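Search this site Go All topics Things at home Outdoors

Why does wood have stripes?

Look closely at a wooden table, a shelf or a floor. You will often see lines running along it. Some are nearly straight, some are wavy, and some bend round into an arch. These lines are called the grain. They were made while the tree was alive.

How a tree makes its lines

A tree gets fatter every year. Just under the bark there is a very thin layer that makes new wood. It makes a lot in spring, when there is plenty of water and the days are getting longer. Spring wood grows fast and is usually pale. In summer the tree slows down, and the wood it makes then is darker and harder. In winter, in places with cold weather, it stops growing.

The next spring it starts again, on the outside of the old wood. So each year leaves one pale band and one dark band. If you look at the top of a tree stump you can see them as rings. A stump with 50 dark rings came from a tree that grew for 50 years or so before it was cut down.

From rings to stripes

Rings are round, so why does a table have stripes?

Think of a leek. If you cut across it, you see circles. If you cut it from top to bottom, you see long lines. They are the same layers, seen from a different side. A tree trunk works in the same way. Boards are sawn along the length of the trunk, so the rings show up as long lines.

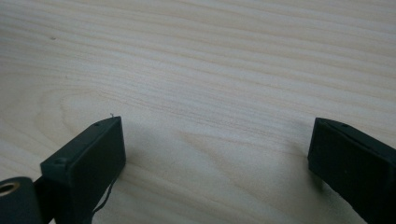 Trees are not perfectly straight, and they get narrower towards the top. When the saw goes straight through a trunk like that, it passes from one ring into the next. On the board, this makes a pointed or rounded arch. Woodworkers call it cathedral grain, after the arched windows in a cathedral. You see it most on boards that have been cut in flat slices, one after another, like a loaf of bread.

If the board is cut so that it points towards the middle of the trunk, there are no arches. The lines stay close to straight.

Pale wood and dark wood

Pine and spruce are pale. Both are softwoods, and both come from trees with cones and needles. Walnut is dark brown. Oak is somewhere in the middle. The colour can change with age as well. Pine that has been in a sunny room for years turns more yellow, and if you move a mat or a lamp that has stood on it for a long time, you may find a lighter patch underneath.

Knots

A knot is a round or oval mark, usually darker than the wood near it. It is the place where a branch joined the trunk. The grain has to bend to get past it, a bit like water going round a stone. Some boards have lots of knots and some have none.

Try a grain rubbing

You need thin paper, a wax crayon and some old, rough wood such as a fence post or a bench. Ask before you use someone's fence.

1. Hold the paper flat against the wood.
2. Rub gently with the side of the crayon.
3. Move to another part of the wood and do it again on a new sheet.

The harder summer wood wears away more slowly, so it stands up a little and takes more crayon. Smooth, varnished tables do not work well.

Words to know

Grain: the pattern of lines in wood.
Board: a long flat piece sawn from a trunk.
Softwood: wood from trees with cones.

Written by Marijke Brouwer

Comments (4)

Unnithan class: We did the rubbing on Tuesday and the old gate was the best one.

treefan: is bamboo wood?

Marijke Brouwer: No, bamboo is a kind of grass. It has no yearly rings.

Jo's mum: We counted 6 knots in one bedroom shelf. Now she wants to do the stairs.

Contact us | Copyright Brurnport Children's Pages | Back to top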